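Parkelia Facilities Helpdesk
Ticket 1698
Site: Durari café, ground floor service counter
Category: Food storage and packaging
Priority: Normal
Raised by: Setsuko Fukuda, Catering Supervisor
Assigned to: Kamol Yensuk, Catering Support
Opened: Jan 24, 2020
Status: Closed

Summary of request

Wrapped food items placed in clear storage bags at the service counter are not staying sealed. Bags closed at the end of the afternoon are found partly open the next morning. The fault affects the large Skirell bags only. The smaller size, from the same supplier, closes as it should.

Details supplied by the requester

The large bags have been in use since June without complaint. The present difficulty began when the café opened a new carton. Staff were asked to run a finger along the seal twice, and this made no difference. The items themselves are sound and remain in their own wrappers, but the outer bag is required under the site's storage rules and an open bag must be recorded as a fault. There were 11 such entries in the counter book before this ticket was raised.

First response - K. Yensuk

Thank you for your report. Please confirm the following before any stock is returned to the supplier:
Whether the bags are closed on the counter or inside the refrigerator.
Whether air is pressed out before the seal is closed.
Whether the counter has been dried beforehand.

Please also set aside six unused bags from the affected carton and keep them flat.

Reply - S. Fukuda

The bags are closed on the counter and then carried to the refrigerator. The counter is wiped and dried at the end of each service. As to the air, practice varies between members of staff. Some close the bag as it comes and others flatten it first. The written procedure does not mention the point.

Second response - K. Yensuk

I attended the site and went through the procedure with the supervisor. The six bags set aside were examined first. The seals were clean, the two halves of the track met along their full length, and no splits were found at the corners. I do not consider the carton to be defective.

The bag should be laid flat on the steel with the item at the closed end and the loose part of the bag pointing away from the person. Both hands are then placed on the bag, side by side, and pressed down over the item so that the air moves towards the opening. The seal is closed only when this has been done.
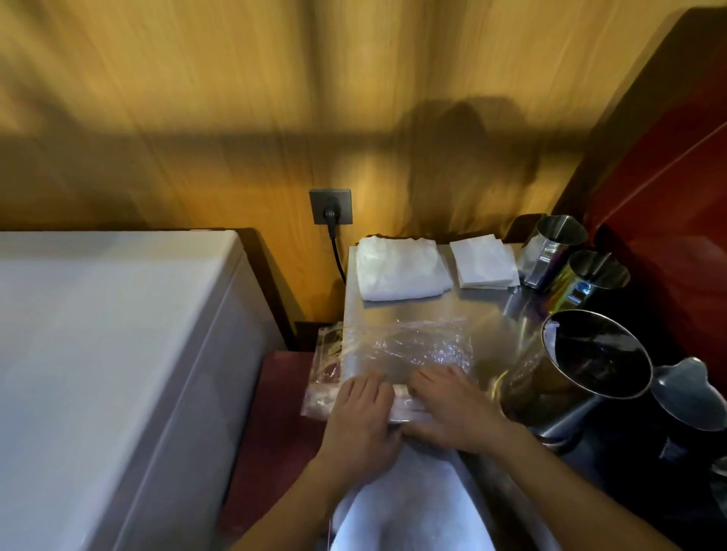

The pressure should be firm but even, and the item should not be bent. Where a wrapper has stiff corners, it is better to press on either side of them, as a corner pushed hard against the bag may pierce it. Any air left in the upper part can be smoothed out with one hand while the other closes the seal from left to right.

We tried the method on a selection of items and left them in the refrigerator overnight, with a second group closed without pressing. In the morning the pressed bags were all shut. Two of the others had opened at one end. The shelf is a shallow one, and a bag full of air is squeezed by the shelf above whenever the tray is pushed back.

Action taken

The written procedure has been amended to include the pressing step. A printed copy has been passed to the supervisor for the counter folder. The order for replacement bags from Morsy has been cancelled.

Requester's comment on closure

No open bags have been entered in the counter book this week. I am content for the ticket to be closed. I should be grateful if the shelf height could be looked at separately - the tray is still difficult to slide in when full.

Helpdesk note

Shelf height passed to the refrigeration contractor as a new request. Ticket 1698 closed.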